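The surfaces buyer at Trimham has been choosing worktops for the firm's rented kitchens and workrooms for 14 years. We spoke at the Trimham depot in December, beside a rack of sample boards, and the talk kept returning to one question: what a pale, marble-patterned top does once it is in daily use.

The buyer's starting point is that pattern should be treated as a working property. "People pick it from a square the size of a coaster," the buyer said. "At that size you get one vein, or none. On a full top you get the whole repeat, and the veins start to interfere with what you put down."

Trimham keeps 55 boards on the rack. Most are plain. The veined ones are stored separately and are only shown at full width, a rule that came in after a fitting at the Losamia workrooms, where the client approved a sample and then rejected 21 finished tops on sight. The tops went back into stock and were used up over the following two years.

Asked what a veined top is good for, the buyer gave a short answer: hiding crumbs, fine scratches and dried splashes. The same quality makes it poor for sorting small parts or weighing out powders. "Grey and brown veins on off-white will cover for a spill of almost anything you would eat. If you need to find the spill, buy plain."

White containers are a known difficulty. A white tub on a plain white top loses its outline under flat lighting, and the buyer's view is that light veining helps a little, as the broken ground gives the eye something to measure the edge against. Dark tubs are easier on either surface. The Mushi range, which Trimham supplies with most of its kitchens, comes in both, and the buyer recommends the dark ones for anyone working early or late in the day.

Lighting took up a good part of the conversation. The buyer tests each top under one lamp from the side, then under two from above, and writes down where the shadows fall. Walls matter as much as the top here. A cream or grey wall with a small mottled pattern will take a soft shadow without looking dirty, but a strong one still shows. "You can't choose the top and leave the wall until later. They are seen together every time somebody stands there."

On edges, the buyer prefers an aluminium rail down each side where the top sits inside a frame. The rail protects the corners, which are where boards fail first, and it can be taken off with a hex key. The fault to look for is grit between rail and board. Trimham's fitting sheet asks for a clean along the joint every month, and the buyer admitted that few sites do it.
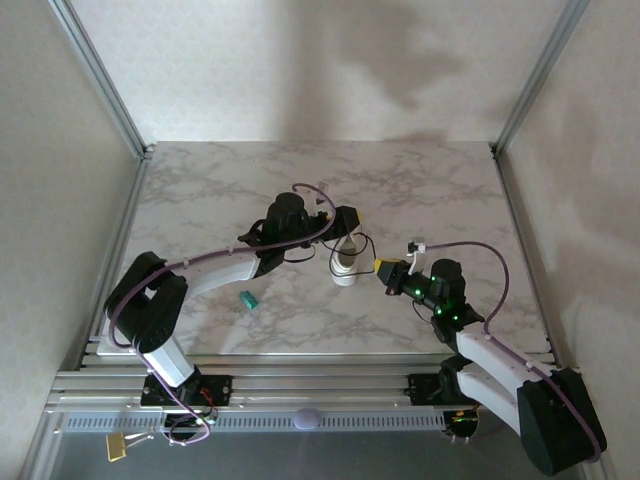
**Surfaces: marble pattern, off-white**

The off-white with grey and brownish veins is listed by Uteo as pattern 519, and the buyer rates it as the least troublesome of the veined group. The veins are irregular, so a join can be placed almost anywhere without the eye catching on it. A small white container stays readable on it at arm's length.

Its weak point is matching. "If you damage one top, don't expect the next delivery to line up with it. Replace the pair." The buyer also advises against cream cleaners, which leave a film in the matt areas, and suggests warm water, a drop of washing-up liquid and a dry cloth afterwards.

Trimham will carry the pattern for at least another year. A darker version has been offered and is on test at the depot, on the bench where the kettle stands.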